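Do Water-Saving Claims Hold Up? A Check on Dishwashing Habits in Grerdale
Project report, Household Resources course

3. What we doubted at the start

The Hodell leaflet that went out in September says a family saves 300 gallons a month by changing how it washes dishes. No method is given. The leaflet doesn't say how big the family is, how often it cooks, or what it was doing before. We asked Hodell twice and got the same leaflet back.

Our plan was to read water meters in 7 homes, first with normal habits and then with the leaflet's advice: fill one basin, rinse in the other, keep the tap off in between.
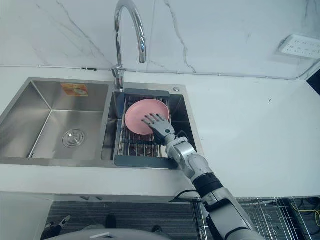
Jacqueline Fleury thought the meter was the wrong tool for this, as it picks up showers, laundry and a running toilet along with the dishes. She was right, and we should have caught it before the first reading. We switched to a clip-on flow counter from Venon for the second half, so the two halves can't be compared as neatly as we wanted.

4. Results

Total use at the sinks, normal habits: 2,232 gallons (estimated from the meters). Total with the leaflet's advice: 1,745 gallons (from the counters). That looks like a big drop. We don't trust it. The first number has to be guessed down from whole-house use, and people who know they are being measured turn off the tap more.

Even if we take both totals at face value, the difference is 487 gallons across all the homes together. Shared out, that is less than 70 gallons each, nowhere near what Hodell promises.

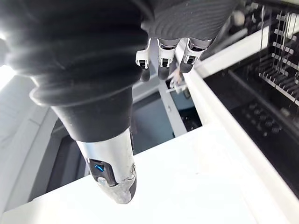 Figure 2. Silver wrist segment with blue arrow light, below the black bellows.

5. Problems with our own work

The sample is small and every home belongs to someone in our class. One home had guests from Friday on and we kept its numbers in. The Picard worksheet we used has no space for dishes left to soak, so soaking was logged as "other" by some people and skipped by the rest.

A better test would put the counters on from the first day and not tell people which week matters.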